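Home > Get involved > Current calls

Trerico Sound Archive
Call for participants: Household Voices, the autumn round

Do you remember the noise your grandmother's back door made? Could you tell, lying in bed, who was coming up the stairs by which step creaked? If you've found yourself smiling at either question, we would very much like to hear from you, because we are looking for people in Plilton and the villages round it to come and talk to us about the sounds of the homes they grew up in.

We have been collecting recordings for a good few years now, mostly of work and trade (the old mill, the ferry, the auction ring), and somewhere along the way it dawned on us that we had hours and hours of machinery and hardly anything from indoors. No kettles! No letterboxes, no one shouting up the stairs that tea was on the table. Household Voices is our attempt to put that right, and the first round in spring was such a pleasure that we are doing it all over again, starting in September.

Who we are looking for

Anyone over 18 who is happy to chat. You don't need to have lived here all your life, and you certainly don't need to have grown up here. Some of the loveliest recordings from the spring came from people whose childhood homes were a very long way off, and we'd be glad of more. If you would be more comfortable speaking a language other than English, please say so on the form and we will do our best to find an interviewer who shares it. We can already offer Hungarian, Polish and Welsh.

We would especially like to hear from people who:

grew up in a flat above a shop, a pub or a workshop
lived on a boat, in a caravan or in staff quarters
shared a bedroom with more brothers and sisters than it was built for
are deaf or hard of hearing, and have their own way of remembering a house (vibration, light, the feel of a floor)
were children in the Sárzöld Road prefabs, known to everyone as the Zuriers after the Zurier works at the end of the road

There are 44 places in this round. If more of you write in than we can manage, we'll keep your name for the next one and tell you so, so that you aren't left wondering.

What it involves

You would come to us twice. The first visit is a conversation over a pot of tea, with no recording at all, so that you can get the measure of us and have a think about what you'd like to talk about. It usually takes an hour, though people do get going and we never hurry them out. The second visit is the recording itself, which lasts up to two hours with a break in the middle.

Between the two we ask you to keep a little notebook for 7 days, jotting down any sound that brings something back. It can be a word or two on the bus. One gentleman in the spring filled his with nothing but taps, and we had a marvellous afternoon out of it.

If you have an object that makes a noise you remember, bring it along! So far we have recorded a mincer, two biscuit tins, a sewing machine treadle and a gate latch that its owner had unscrewed before moving house. Anything too big to carry, ask us and we may be able to come to you.

Where and when

Recordings are made at the Sárközi Rooms, on the ground floor, with level access from the car park side. The front door has two steps and is rather heavy, so do use the other one if that's easier. There is a lavatory with grab rails next to the recording room, and a hearing loop in the room where we have tea. The 12 bus stops opposite.

Most sessions are on a Wednesday, starting in the morning, and we can offer some evenings for those who are at work or have children to see to. You are welcome to bring a friend or a relative to either visit. Assistance dogs are welcome too, and so far have been very good about keeping quiet.

What you will receive

Each participant gets £200 once the second visit is done, paid by bank transfer or by cheque, whichever you prefer. Bus and taxi fares are paid back on top of that, so please keep your tickets. If you receive benefits, you may want to check how a one-off payment would affect them before you sign up, and we can give you a letter setting out the amount and what it is for.

You will also get your own copy of the recording, on a memory stick or a CD, and an invitation to the listening evening, with cake.

What happens to your recording

It is yours to decide. You can have it open to everyone in our reading room, closed for a number of years, or kept under a different name. You can also ask us to take out a passage, and you may change your mind up to the point when it is catalogued. The archive holds 1030 recordings at present and every one of them has a signed form behind it, in plain words, which we will go through with you line by line.

How to put your name down

Step 1. Pick up a form from the front desk at the Sárközi Rooms or from Plilton library, or ring the desk and we'll post you one.

Step 2. Fill in as much as you like. The only parts we must have are your name, a way to reach you and the kind of home you'd like to talk about. Spelling doesn't matter a jot.

Step 3. Return it by hand or by post, marked for the attention of Réka Szabó, who looks after the project and reads every form herself. She will ring or write to you to fix a first visit.

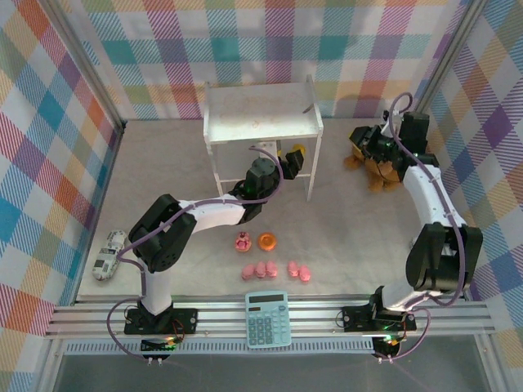 Step 4. Come and have that cup of tea. If afterwards you decide it isn't for you, just let Réka know, and there will be no hard feelings whatever.

Questions

Leave a message at the desk at any time and Réka will ring you back, usually by the next working day. If you need this notice in large print or read aloud to you over the telephone, please ask.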